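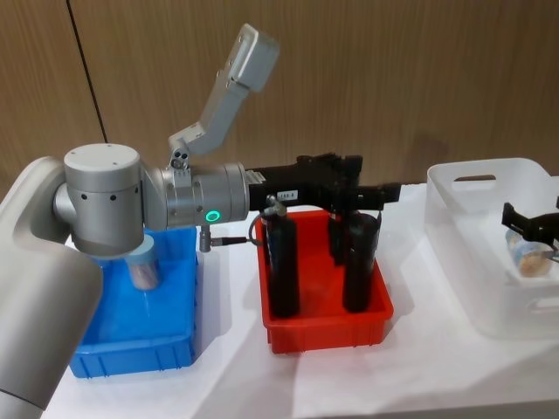 A lidded cup in a blue bin.

End-of-School Cleanout, and How I Keep the School Stuff From Eating the House

Posted by Inès Caron, 18 Jun 2020

So school let out, sort of. If your spring was like ours, the kids' classroom has been the kitchen table for months, and there are pencils in my silverware drawer. I pulled everything out this week, every folder and glue stick and mystery worksheet, and since a bunch of you asked how I sort it all, I wrote it down as I went. I have two kids, one finishing third grade and one finishing seventh, plus a husband who went back to community college in January and has more binders than both of them put together. That's a lot of school for one small house in Kotwood!

Start with the backpacks

Dump them out over an old sheet, outside if the weather's nice. Turn every pocket inside out, including that skinny one in the front that only ever holds a granola bar wrapper. Shake, then vacuum the seams with the crevice tool.

Most backpacks come out fine on a cold gentle cycle if you close the zippers and put them in a pillowcase first. Check the tag, though, because some have a coating inside that peels and leaves little gray flakes on everything else you own (ask me about my good towels). If yours is the coated kind, or has cardboard in the bottom, do it in the tub with a squirt of dish soap and a soft brush. Hang it upside down with the zippers open. Give it a full day, more if it's humid.

Sticky zipper? Rub a plain graphite pencil up and down both sides of the teeth and work the pull back and forth. Wipe off the extra so it doesn't get on light clothes. A bar of soap works too but it picks up lint after a while.

Smelly backpack that looks perfectly clean: baking soda in the bottom overnight, then vacuum. If it was a banana, you may need to do it twice. Ours was a banana.

Paper

I used to try to sort paper as it came home and I gave up on that years ago. Now everything goes in one cardboard box per kid all year long, no sorting at all, and I deal with it in June. This year I counted nothing, I just weighed the box with my arms and said a bad word.

My piles are keep, photograph, use the back, and recycle. Keep is anything they wrote that sounds like them. A spelling test doesn't sound like anybody. A half page about why the hamster should be allowed to vote, that I'm keeping forever. Photograph is for the big stuff, the posters and the salt dough map and the shoebox habitat with the one remaining owl. I stand the kid next to it, take the picture by the back door where the light's good, and then it can go. Use the back is for grocery lists.

I do the first pass after bedtime. My younger one can't watch a worksheet go into the recycling without remembering that it was her favorite worksheet. Then the next day they each get to look through the keep pile and pull things out, and funny enough they're much tougher than I am.

Report cards, shot records, test scores and anything with an official letterhead go in a separate accordion file, one pocket per grade. Label it with the grade and the school year both. I only wrote grades on mine for a long time and then had to do math at the counter of the school office with a line behind me.

Lerato Kruger down the street taught fourth grade for years, and she told me to write the kid's name and age on the back of every single thing I keep, in pencil, before it goes in the file. I thought I'd always be able to tell my own children's handwriting apart. I can't!

Markers, crayons, pencils, the whole mess

Test the markers on scrap paper and be ruthless. If a water-based one is dry but not dead, stand it tip down in a little warm water for a few seconds, cap it, and leave it lying flat overnight. About half come back for us. Permanent ones need a dab of rubbing alcohol on the tip instead, and I do that myself, not the kids.

Store markers on their sides. Standing up, the ink drains away from one end, and if you have the double-ended kind you'll be annoyed all year.

Broken crayons: peel off the paper (soak them in warm water and it slides right off), pile the pieces in an old muffin tin you don't bake in anymore, and put them in a 200 degree oven until they melt. Let the tin cool completely, then stick it in the freezer for a bit and they pop right out. Big chunky crayons for rainy days. Don't leave the room while they're melting and do not use your good tin.

Pencils with rock-hard erasers that smear? Rub the eraser on a nail file. If that doesn't help, buy the cap kind and move on with your life.

Glue sticks go in a zip bag with the air pressed out. I've had them last the summer that way. White glue bottles with clogged tips, soak just the orange cap in hot water and poke it with a toothpick. A tiny bit of petroleum jelly inside the cap keeps it from sealing itself shut again.

Lunch stuff

Take everything apart. I mean everything: the silicone ring in the lid, the straw, the little flap thing over the straw. I pried the ring out of a lid last summer that I thought I'd been washing all year and I'd rather not talk about it. A wooden skewer gets the ring up without tearing it. Soak the rings in equal parts white vinegar and warm water for half an hour, scrub with an old toothbrush, rinse, and let them dry all the way before you put anything back together.

Store containers with the lids off over the summer. It takes up more room, but you won't open one in August and gag.

For tomato-stained plastic, wash it, then set it in the sun on a windowsill for a day or two. It fades a lot. Spaghetti orange never leaves completely and I've made my peace with that.

Insulated lunch bags don't like the washing machine, or mine didn't. Wipe the lining with dish soap and warm water, go over the seams with a cotton swab, then prop it open with a wadded-up dish towel inside so that the sides don't stick together.

Names on things

I've tried so many labels. The Kekeck iron-on ones have stayed put on our sweatshirts as long as I ironed them longer than I wanted to, and on the care tag instead of the fabric. For bottles and lunch containers I write with a paint marker on the bottom, let it cure for a full day, and it lasts most of a school year through the dishwasher. Masking tape with a layer of clear packing tape over it is fine for binders and free if you already own both.

Put your last name and a phone number, no first name. It works for the next kid in line that way, too.

The homework spot

Ours is still the kitchen table, so the whole trick is getting it cleared in time for dinner. I had a lovely rolling cart with three shelves. The kids rode it. What works now is one shallow tray per person, the kind you'd carry drinks on, and at five o'clock the tray goes on top of the bookcase with whatever's on it, finished or not. My husband gets a tray. He complained, then he started using it for his mail.

Keep one jar with sharpened pencils and one jar for dull ones. When the sharp jar's empty somebody sharpens the lot. It cut down on the wandering around looking for a pencil, which in my older one's case could take up most of an evening.

A lamp helps more than I expected. Put it on the left for a right-handed kid and on the right for a lefty, so their hand doesn't throw a shadow across the page. Ours came from a yard sale for 2 dollars and I spray painted the base.

If the chair's too tall, feet dangling makes for a squirmy kid. I wrapped a couple of old phone books in duct tape. A sturdy step stool would look better.

Stains you'll find on the clothes

Washable marker: cold water first, then regular detergent rubbed in, then wash. Hot water before the color's out can set it.

Dried school glue: freeze the shirt, crack off what you can, soak the rest in warm soapy water. Slime is vinegar, straight, with a brush, and then a wash. Test the vinegar inside a hem first if it's a bright color.

Ballpoint: rubbing alcohol dabbed from the back of the fabric with a paper towel underneath. Keep moving to a clean bit of towel or you'll just be spreading it around.

Grass stains on the gym shorts I treat with a paste of powdered oxygen cleaner and water, let it sit, wash as usual. Check before you put them in the dryer, always, always. If the mark's still there, go again.

What I buy now and what I don't

I pick up notebooks and folders when they go on sale later in the summer and not before. Last time I came home with 13 composition books and we still have most of them, so this year I'm shopping my own closet first. I keep a list taped inside the closet door of what's in there. Glue sticks and tissues I always overbuy, and our teachers have been happy to take the extras.

Scissors don't need replacing every year, either. Wipe the gunk off the blades with rubbing alcohol, snip through a folded piece of fine sandpaper a few times, and put a drop of oil on the screw.

Calculators: take the batteries out before you put them away. I lost my older one's to a leaky battery, and the replacement cost more than all his folders and notebooks put together.

I still have the art portfolio to get through and a recorder that I'm told needs to be cleaned with a special brush. If anyone has a good way to get dried clay off the inside of a desk drawer, leave it in the comments, please. I've tried a plastic scraper and a damp sponge and all I've got so far is mud.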